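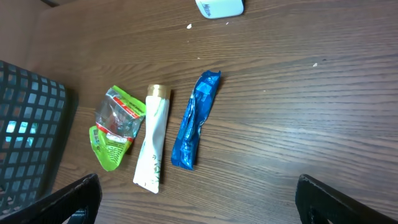 Wrappers and a tube on the table

Vakdale Women's Basketball > Match talk > Plosel at home, 12/4/22

hoopside46
Lost it by 2 in front of 3,487. We led going into the last quarter and then stopped passing the ball. Wubshet is a horrible place to lose a close one.

tallstand
We lost it on the boards. Plosel got second shots all night and our bigs were stood watching.

Grakus_end
Don't agree. Rebounds were close enough. The problem was free throws, same as in November. Make half the ones we missed and we win.

tallstand
Half of them came from one player having a bad night. You can't coach that.

Grakus_end
You can take her off though.

hoopside46
She was also our top scorer, so who comes on?

benchrow105
The young guard. She played the whole second quarter and didn't turn it over once. Then she sat for the rest of the game.

tallstand
Fair point on the guard. Still say we need to box out.

newtothis
Does anyone know if the away game is on the stream or do you have to travel?

benchrow105
Stream, but no commentary last time.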